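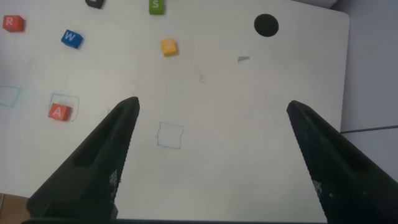 The adult Bible class at Lindham Community Church starts a new unit in February on Psalm 119, and it will run through the spring. It is the longest psalm in the book, and most people who have tried to read it in one sitting will admit to losing the thread somewhere in the middle. The psalm is an acrostic. In Hebrew, each section takes one letter of the alphabet, and every verse in that section begins with that letter. English Bibles often print the names of the letters as headings (Aleph, Beth, Gimel and so on), but the pattern itself does not survive translation. Think of small colored cubes scattered on a white tabletop, each with a white letter on it. The writer of the psalm took the letters of his own alphabet one at a time and in order, and built prayers on each of them until he had used them all.

The class meets in the Lunel Room at 9:15, before the main service. We will take 2 letters each week. That is 16 verses, which can be read aloud slowly in a few minutes and leaves most of the hour for discussion. You do not need to have been part of the fall unit on Ruth, and you do not need any Hebrew. A printed sheet with the letters and their sounds will be on the table by the door.

Some background for those who would like to read ahead. Nearly every verse of the psalm mentions God's word under one name or another: law, testimonies, precepts, statutes, commandments, judgments, word, promise. Older commentators spent a lot of energy on the differences between these terms. We will spend a little time on them in the first session and then mostly leave them alone. The more useful question for a class like ours is what the writer is asking for. He asks to be taught. He asks to be kept from shame. He asks for life, over and over, and he asks for help against people who are telling lies about him. It is a much less calm psalm than its reputation suggests.

It also ends in an odd place. After all that praise of the law, the final verse says, "I have gone astray like a lost sheep." Several members of the planning group wanted to begin the unit with that verse and work backward. We decided to keep the order as written, but please keep the last line in mind as we go.

There are other alphabet poems in the Bible, and the class will look at 3 of them along the way. Psalm 34 is short and familiar. Psalm 145 is used often in worship, and readers of some translations will find an extra line at verse 13 that others leave in a footnote. The third is Lamentations 3, where the alphabet is used for grief over a ruined city. That chapter gives each letter three verses, and the well-known words about mercies that are new every morning come out of the middle of it. We will give Lamentations a full session of its own shortly before Easter.

What to bring

Any translation is fine. It helps to have several in the room, and people should feel free to say what theirs reads. If you do not own a Bible or would like one with larger print, there are copies on the bottom shelf of the bookcase in the Lunel Room. Please put them back there and not in the pews.

A notebook would be good for this unit. For each letter we will suggest one verse to copy out by hand during the week. This is optional, but those who did it with Philippians a few years ago said it was the part that stayed with them. A verse takes 2 minutes to copy. Some people may want to memorize as well, and we will leave time at the start of class for anyone who would like to recite. No one will be called on.

The study guide we are using comes from Sarkitz Press. It is a thin paperback, 60 pages, with a short reading for each letter and space to write. The church office has ordered a box of them and there is no charge. If you would like to put something toward the cost, the basket is in its usual place. The guide is written for a general audience and takes a few positions that our own tradition might put differently, mostly on the question of who wrote the psalm and when. We will talk about those as they come up.

For those who cannot attend in person

Audio of each session will be posted to the church website by the evening of the same day. The discussion portion will not be recorded, so that people can speak freely, but the teaching portion will be complete. If you want the weekly sheet by mail, leave your address with the office. Large print is available on request.

The Rivas Street home group will be following the same unit on a weeknight at 7:00. They have room for a few more people -- there is street parking, and the house has one step at the front. The home group shares a simple supper first and asks those who come to bring something every so often. If mornings are hard for you, this may be the better choice. The material will be the same and you can move between the two without missing anything.

Children's classes

The children in the lower grades will be learning some of the same verses during the unit. They will work in English, from A to Z, with a verse or part of a verse for each letter. "I have hidden your word in my heart" is the one for I. The teachers are still short a verse for X and would be glad of suggestions. Parents can pick up the list of verses at the check-in desk and practice at home. It would be a help to the younger ones if families read the week's verse aloud once or twice before they come.

A shared reading

At the end of the unit we plan to read the whole of Psalm 119 aloud in the sanctuary, one reader for each letter. It should take less than half an hour. We did something like this with the Gospel of Mark and it needed a good deal more stamina. Readers of any age are welcome, and families may share a letter between them. Anyone who reads a language other than English is especially encouraged to sign up. We already have offers for Spanish and Korean, and would like to hear at least one section in Hebrew if someone is able.

The sign-up sheet is outside the office. Please print your name next to the letter you would like, along with the language if it is not English. If your first choice is taken, choose another -- they are all eight verses long. Readers will meet once beforehand to try the microphone.

The church printed 500 bookmarks with the reading schedule for the unit, and they will be handed out at the doors on the first two weekends of the month. Take an extra for a neighbor. The schedule is also on the back page of this newsletter, with the page numbers for the pew Bibles.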